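The Ditch That Came Back

Tamsin Brunton stopped mowing her ditches four years ago. She had inherited 200 acres of grass and corn ground from an uncle who kept every waterway on the place shaved down to the dirt, and for the first two seasons she did the same. The mower went down the banks in spring and again in late summer. It took two full days each time and usually cost her a belt.

Then the mower broke in the middle of a busy season and the part was slow to come. By the time it arrived the banks were waist high and there were dragonflies all over the lower ditch. She left it alone to see what would happen.

The main ditch on the farm is called Baxter on the old drainage map, after a family that sold up long ago. It runs along the bottom of the hay ground, passes under the county road through a concrete culvert, and empties into Plernudier Creek. For most of its length it is narrow enough to step across. In a dry summer it holds a chain of shallow pools, and in a wet spring it can come over the banks in an afternoon.

A working ditch has one job, and that is to move water off the fields. Most farmers will tell you that plants get in the way of it. Lahcen Ouali, who surveys farm ditches for a small wetland group called Fandalik, says that is partly true. Cattails in the bottom of a channel slow the water and catch silt. Sedges and rushes on the bank are a different matter. Their roots hold the soil, and bare banks slump into the channel a lot faster than planted ones.

"If you're digging your ditch out every few years, look at where the dirt is coming from," he said. "A lot of the time it's the bank you scraped clean." 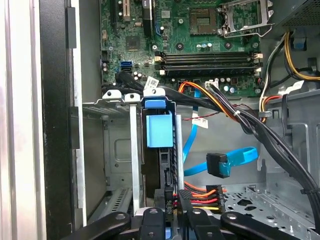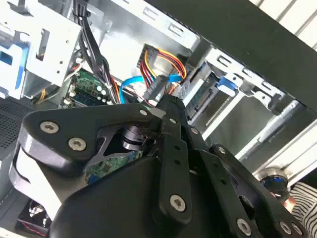
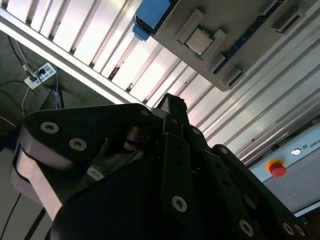 Ouali first walked Baxter in February, when there was ice at the edges and not much else to look at. He came back when the water warmed up and found chorus frogs calling from the stretch above the culvert. There were caddisfly cases on the stones and a muskrat run in the east bank. He also found a good stand of blue vervain, which Brunton says nobody planted. The seed had most likely been sitting in the mud.

She now cuts one bank a year and leaves the other standing. The cut is made in late fall, after the seed has dropped, and she sets the mower high. The bottom of the channel gets cleaned only where water is backing up, and only in short lengths, so that whatever lives in the mud has somewhere to move back from. The spoil goes on the field side and sits there for a day or so before it is spread. That gives the frogs and crayfish some time to crawl out of it.

It has not all gone smoothly. Reed canary grass took over a stretch by the road, and pulling it has been slow, dirty work. A neighbor downstream complained after a heavy rain that the uncut bank had sent brush into his fence. Brunton went down and cleared it out, and she now rakes the lower end by hand before the spring rains. Purple loosestrife turned up last summer – two plants, both dug out and bagged before they could set seed.

Her hay yield next to the ditch is the same as it was. She lost a strip along the top of the bank, nearly 600 feet of it, where she no longer drives the tractor close to the edge. The ground there was always soft and she had been stuck in it more than once, so she doesn't miss it much.

The next piece of work is the side ditch, known as Itivard, which is deeper and has steeper banks. Ouali wants to cut one side back to a gentle slope so that it can hold plants and so that young birds and small animals can climb out. Brunton is willing but wants to see the cost of the digger first. They plan to mark it out once the hay is in, starting at the end nearest the barn where the bank has already begun to slip.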